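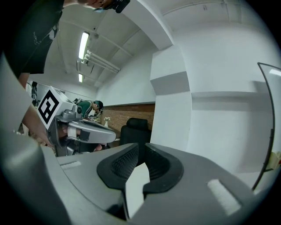
Paired recording with the hand-held grippers: a piece of white paper or card in the near jaw pad, the marker cube on the far gripper tilted toward the camera.

Itari: paired hand-held gripper demonstrations

Welcome, and thank you for taking a look! Itari is a set of 3,427 demonstrations recorded with two hand-held grippers, along with the code we used to turn them into training data for a two-arm policy we call Gimance. If you only want to load the episodes and get going, skip down to Getting started. If you're trying to decide whether the data suits your own problem, please do read the part on poses first, as it is where most of the letters we get come from.

What we wanted to find out

Our question was a fairly narrow one. When a camera rides on one gripper and the other gripper comes into its view, can the view of that second gripper be used to tighten up the relative pose between the two? Each gripper already has its own track from visual odometry, but two tracks that are each pretty good can still disagree with each other by enough to spoil a handover, and handovers of thin, floppy things (paper above all) are what we care about in this project.

So we put square fiducial markers on a cube and mounted the cube on top of a gripper. Whenever a face of it can be read in the partner's camera, we add that reading as a constraint between the two tracks and solve for both together. Frames with no readable marker just lean on the odometry, the way they would have before.

What's in an episode

Every episode folder holds the wrist video from both grippers, the jaw opening over time, the two raw tracks, the joined track, and a small text file with the task name and any notes the operator wanted to leave. The notes are unedited and some of them are quite chatty. We thought about tidying them up and decided we liked them as they were (a few have been really useful when chasing down odd episodes).

Tasks are passing a sheet or card from one gripper to the other, standing a card upright, sliding paper into a folder, and a free-play category for everything else. Recording was done in ordinary working rooms, so backgrounds are busy, people come and go, and the ceiling lights show up a lot. We left all of that in on purpose.

Poses, and what to watch for

The joined track is the one to train on. It helped most in the passing tasks, where the policy trained on it closed the jaws on the sheet noticeably more often than the one trained on raw tracks. For standing a card upright we saw hardly any difference, and I'd rather say so here than have you find it out after a week of training.

Marker readings get shaky when the cube is turned edge-on or when it sits close to a bright ceiling light in the image. The marker_ok column flags the readings we trust. Please use it! An early version of our loader ignored it, and the tracks had little hops in them that took us most of June to explain.

Timestamps on the two grippers are aligned in the released files, so there's no need to do it again.

Getting started

Unpack the archive, install the requirements, and run the script called preview_episode on any folder. It plays both wrist views side by side with the joined track drawn underneath. For a first training run, the subset list in splits/small names 1,000 episodes and fits comfortably on a single desktop machine. The full list is in splits/all, and the held-out rooms are in splits/test.

The older Tretlow loader still reads the videos, but it doesn't know about joined tracks and will quietly hand you the raw ones.

Faces and voices

Audio was removed from all the videos. Faces that appear in the wrist views are blurred in the release.

Questions

Write to Sorin Radonjić in the Selvanayagam group, or open an issue with the episode name in the title. Fixes to the labels are very welcome, even tiny ones.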